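A small thread about an old desktop computer, for people who are afraid to open one.

I fix computers at home in the evening, after my other job. My neighbor Cyril Catterall wanted to throw away his old office tower. I asked him to wait until January and let me look first.

He paid 80 dollars for it, used, at the Bainbridge sale. A new one he liked was 400. So there is a good reason to try.

First step, always: pull the plug, then press the power button once. After this, lay the tower on its side and take off the side panel. Put the screws in a cup – I use an old yogurt cup.

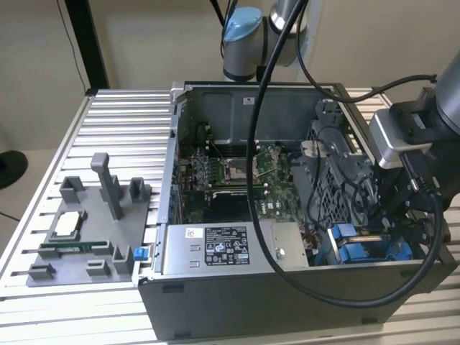
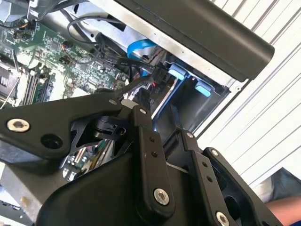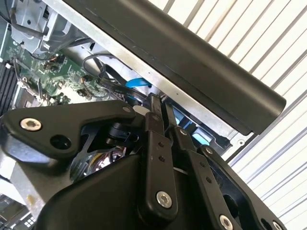 Dust is usually the first thing I look for, and then memory. Many people buy more memory before they check what they already have. Find the long slots in parallel rows on the green board, like the black ones beside the processor socket in the first picture, and see which of them are filled. Cyril's bill from the shop says 16 GB, but I prefer to count it myself.

About the drives: in many office towers they sit in plastic carriers, often blue. Blue usually means "you may touch this and pull it." Press the tabs gently, never force.

Please take photos of every cable before you move it. It is the only Undo button you will have.

Next post will be about thermal paste. Questions are welcome, I answer slowly but I answer.

– Paweena Wannasri, Monham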